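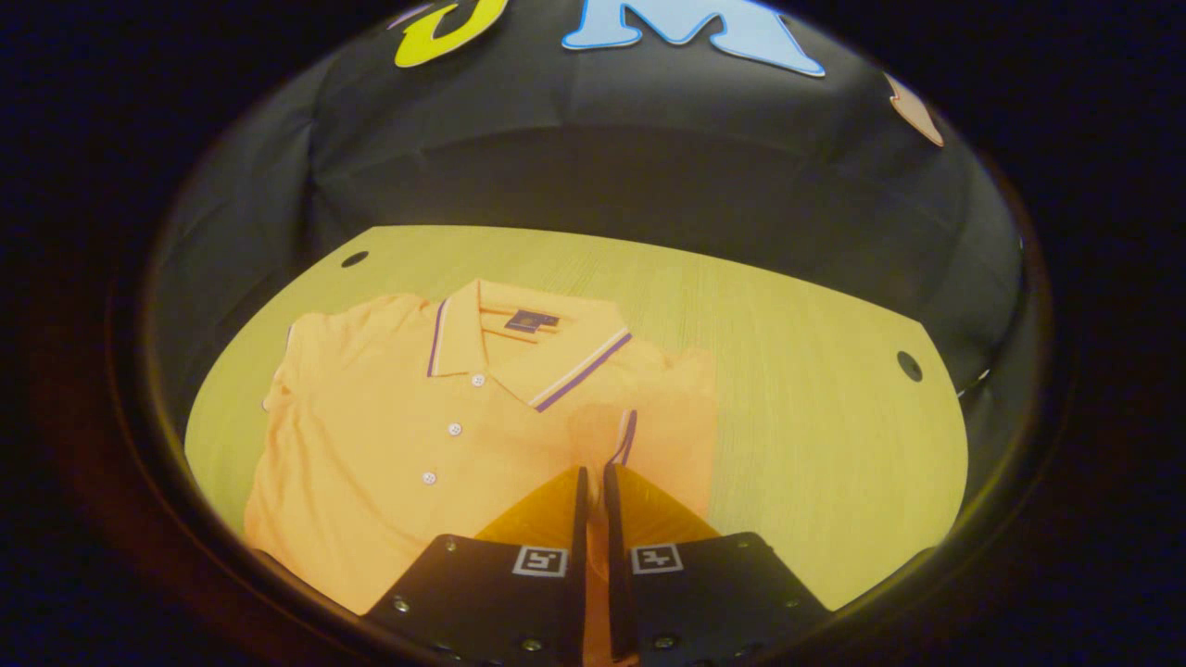 4. PERCEPTION AND GRASP PLANNING

4.1 Wrist-view observations

Figure 1. Wrist view of a polo shirt during the approach phase. The square markers on the two fingers are used to recover the gripper opening.

All policies in this study take their visual input from a single wide-angle camera mounted on the hand-held gripper, of the kind that produced Figure 1. No overhead or side camera is used at training time or at run time. This choice keeps the collection tool and the robot wrist interchangeable from the point of view of the software, but it places a heavy load on the perception stage. The fingers are always in view and always cover part of the garment, and the part they cover is usually the part that matters most for the next action.

The wide lens has a second effect. Straight table edges appear as arcs, and a garment near the center of the view takes up far more pixels than the same garment near the rim. We considered correcting each image to a flat projection before passing it to the encoder. In early tests by Kvam and Whitcombe, this step removed much of the background near the rim, and the background turned out to be useful to the pose tracker. Fixed features such as the large cut-out letters on the black fabric behind the table, and the round holes in the tabletop, give the tracker stable points at times when the lower half of the view holds little except cloth. The raw projection was therefore kept, and the lens model is applied only where a metric quantity is needed.

4.2 Recovery of the gripper opening

The hand-held tool carries no encoder. The distance between the fingers is instead computed from two square fiducial markers, one on each finger. For each image, the Zalto tracking module detects both markers, estimates their positions in the camera frame, and reports the distance between them along the closing axis. A short calibration sequence, in which the operator opens and closes the fingers fully, maps this distance to a normalized opening between zero and one.

Marker detection fails mainly in two cases. In the first, a fold of cloth rises over the finger plate and covers one marker. In the second, the plate tilts toward a lamp and the white border of the marker is washed out. When only one marker is lost, the module assumes that the fingers move symmetrically and computes the opening from the marker that remains. When both are lost, the last valid value is held for up to seven consecutive images. Longer gaps cause the episode to be split at the gap, and the two parts are stored as separate sequences. We do not interpolate across long gaps, as the fingers may close and open again within them.

4.3 Garment features

Grasp planning for shirts depends on finding a small number of landmarks: the collar, the placket, the hems and the sleeve edges. A segmentation network trained on whole-garment masks performed well on plain fabric laid flat, but it gave poor results when a sleeve was folded back over the body of the shirt. The two layers have the same color and nearly the same texture, and the network tended to merge them.

Trim proved to be a more reliable cue than outline. In Figure 1, for instance, the collar edges of the orange shirt carry a thin purple stripe with white lines, and a short length of purple and white striped trim can be seen on the folded sleeve edge near the fingers. A feature of this kind marks both the location of an edge and its direction. Buttons serve a similar purpose. The three small white buttons on the placket lie along a diagonal in the view, and a line fitted through them gives the planner an estimate of how the front of the shirt is turned relative to the gripper.

We accordingly added a second output to the Patden encoder, which predicts a direction for each pixel that belongs to a trim, hem or placket. Training labels for this output were drawn by hand by Merrick and Gilchrist as short line segments, with no attempt to label full contours. Drawing segments is much faster than drawing masks, and disagreements between the two annotators were mostly limited to places where the fabric was bunched. Pixels in those areas were given a reduced weight in the loss.

The direction output has a clear limit. On garments with no contrasting trim and with closures of the same color as the fabric, it falls back on shading, and its errors rise accordingly. Section 5.3 reports results for trimmed and plain garments separately.

4.4 Selection of the grasp point

The planner receives the landmark map, the direction map and the current gripper opening. It proposes 50 candidate grasps in the region near the fingertips and scores each one with two terms. The first term rewards candidates whose closing axis lies across a predicted edge, so that the fingers pinch the fold and do not slide along it. The second penalizes candidates that would require a large wrist rotation from the present pose. The weights of the two terms were set once, on garments outside the test set, and were not changed afterward.

A practical difficulty arises when fingertip and garment share a color. The slim fingertips of our gripper are orange, and against the shirt in Figure 1 they are hard to separate from the cloth by color alone. The dark inner edges of the tips are still visible, as are the black finger plates beneath them. For this reason the planner does not segment the tips in the image. Their position is computed from the marker poses and the known geometry of the finger, then projected back through the lens model. This procedure is insensitive to garment color – a property that matters in a collection where the clothing is chosen by the operators – but it inherits any error in the calibration of the camera.

4.5 Timing and software structure

The components described above run as separate processes connected by the Grovitz message layer. Each message carries the capture time of the image from which it was derived, and the planner discards any landmark map that does not match the marker pose on which it is about to act. An earlier version used arrival time for this purpose. Under load, it paired landmarks from one image with a gripper pose from a later one, and the resulting grasp points were displaced in the direction of motion. The fault was difficult to find because it did not appear when recorded episodes were replayed at reduced speed. Halvorsen's replay tool, which reproduces the original delays between processes, was written in response and is now part of the standard test procedure.

The controller accepts a new grasp target at any time before the fingers begin to close. Once closing has started, the target is fixed until the opening signal stops changing. Allowing updates during closure led to small lateral motions that pulled the upper layer of cloth away from the lower one, particularly at sleeve edges. The comparison between fixed and updated targets is given with the remaining ablations in Section 5.4.

Contact: Sedgwick Manipulation Group, Publications Office | Copyright the authors. All rights reserved. | Back to top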